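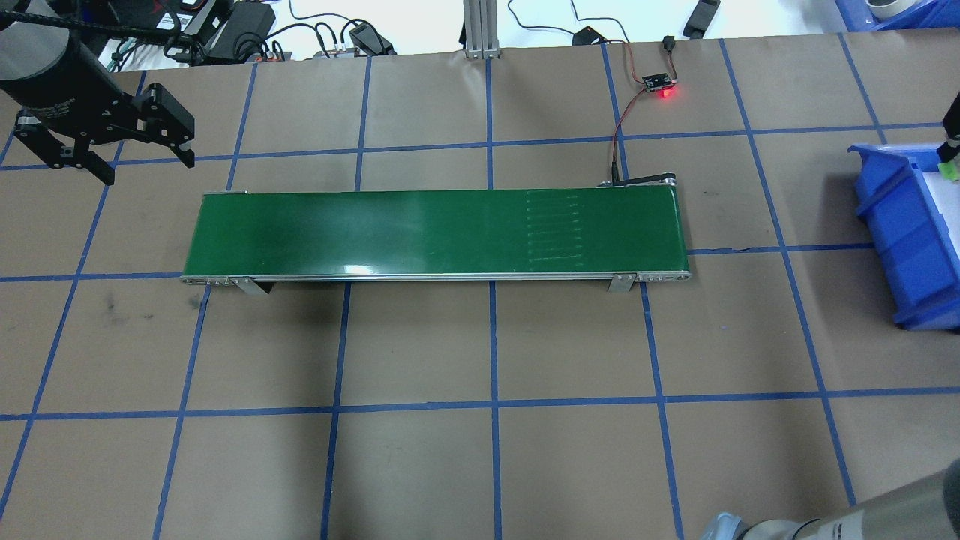 Fragkou

Eliminations and Viewer Voting in a House-Based Reality Series
Student Project Report, Media Studies
9 June 2023

1. Purpose

The project examined how a weekly elimination is presented to viewers of Zirnunero, a reality series in which contestants share a house and leave it one at a time. The central question was whether the order of events in an elimination episode affects how fair viewers believe the result to be.

2. Method

A sample of 30 episodes was selected from the most recent season. Each was watched in full and coded for three items: the point at which the host named the contestants at risk, the length of time before the result was given, and the presence of any twist, such as a canceled vote or a contestant moved to a secret room. A short questionnaire was then completed by 62 students who watch the series regularly. Responses were anonymous.
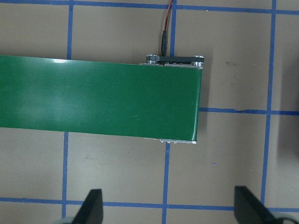

Coding was carried out twice, with an interval of 2 weeks between the first and second rounds. Where the two rounds differed, the episode was viewed again and the later reading was kept. Clips used in the questionnaire were taken from the public recap program, Clukau, and were shown without the closing credits.

3. Findings

In almost 30 percent of the coded episodes, the host announced a result and later withdrew it. Respondents were divided on this practice. Many described it as exciting, but a larger group stated that it made them less willing to vote the following week. Early announcements – those made before the first commercial break – were rated as fairer than late ones.

Five respondents wrote that they no longer vote at all and follow the results only through recaps.

4. Limitations

The sample was drawn from a single season and a single school. Voting totals are not released by the producers, so no comparison could be made between viewer opinion and the votes cast. A second questionnaire, planned for August, will include viewers who have stopped watching.

Related items
Grirkuron: Editing and Suspense in a Talent Contest
The Host as Judge in Weekend Episodes
Recap Programs and Their Audiences
Project Report Guidelines for Media Studies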